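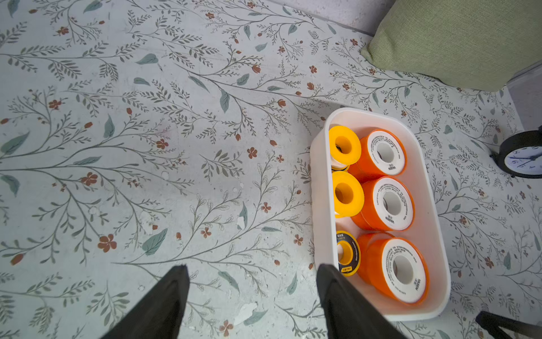

Tape tray, two columns of three rolls.

Tape and Small Supplies: Frequently Asked Questions

The following answers apply to all members of the Plollemlow Shared Workshop. They cover the storage, borrowing and return of tape rolls. Questions about hand tools are answered on a separate page.

How many rolls belong in a tray?

Each tray is set up for six rolls, placed in two columns of three. Additional rolls should be returned to the supply cabinet at the end of a session. Members are asked not to add a third column, even where the rolls are small enough to permit it.

Which kinds of tape are kept together?

Thread-seal tape and general-purpose tape may share a tray. Double-sided tape is stored in the cabinet in its own bag. Where possible, thread-seal rolls should occupy one column so that members repairing a faucet or hose fitting can find them quickly. Mixed columns are acceptable when stock is low.

May rolls be left out while I am working?

Yes. During a session, members may spread rolls over the mat and sort them at their own pace. All rolls must be back in a tray or in the cabinet by 9 p.m., when the room is locked. 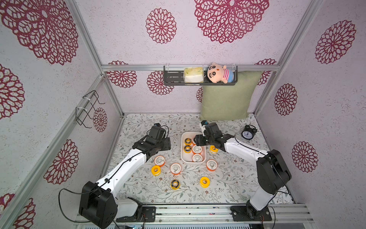 Should rolls lie flat or stand on end?

Either position is permitted in the tray. Rolls placed outside the tray should lie flat, as a standing roll is easily knocked across the floor. The loose end of every roll must be folded under by a finger's width before it is put away.

What should I do if a tray is missing a roll?

Check the mat first, including the area behind the cushion. If the roll cannot be found, write the type of tape on the supply sheet inside the cabinet door. Replacements are ordered once a month through Munteanu Supply and normally arrive within 13 working days. Yellow rolls run out sooner than the others, particularly in September, when the evening courses resume.
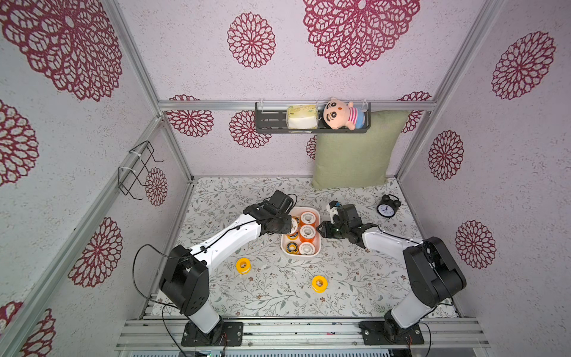 Members who need tape before the next delivery may buy their own and submit the receipt. Reimbursement is limited to one roll per request. A partly used roll may be donated to the shared stock, provided that it still unwinds cleanly and the core has not been crushed.

May I take a roll home?

A roll may be borrowed overnight with an entry on the supply sheet. The entry should state the type of tape and the member's card number. Whole trays may not leave the building under any circumstances.

How are the tray and the mat cleaned?

The tray should be emptied and wiped with a damp cloth, then left to dry before the rolls are put back. Adhesive residue may be removed with a small amount of dish soap. The floor mat should be wiped in the same way – solvents are not allowed, as they can lift the printed pattern.

Is there a required order for the colors?

No fixed order applies. Members are asked only to keep rolls of the same kind next to one another, with the labels visible where the roll has one.

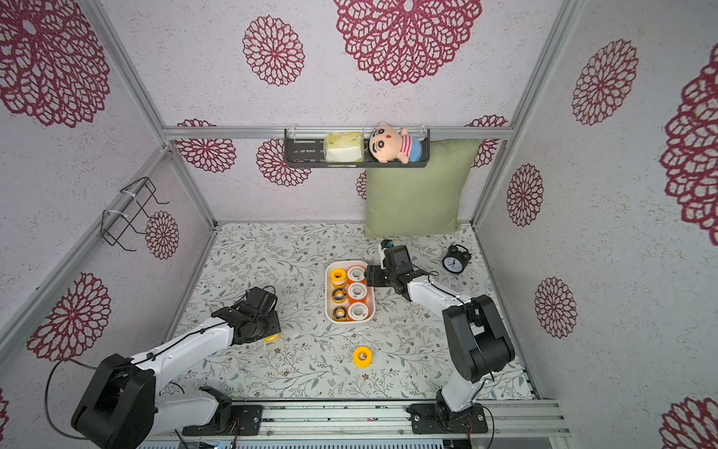
Yellow roll at top left, with white-faced orange rolls in the right column.

Whom should I contact with other questions?

Written questions may be left in the box at the front desk or sent to the workshop office, extension 836. Replies are normally given within three working days.

Related pages
Borrowing Hand Tools
Cabinet Labels and the Plinder Numbering System
Zusten Room: Opening Hours and Access
Reimbursement Form for Small Purchases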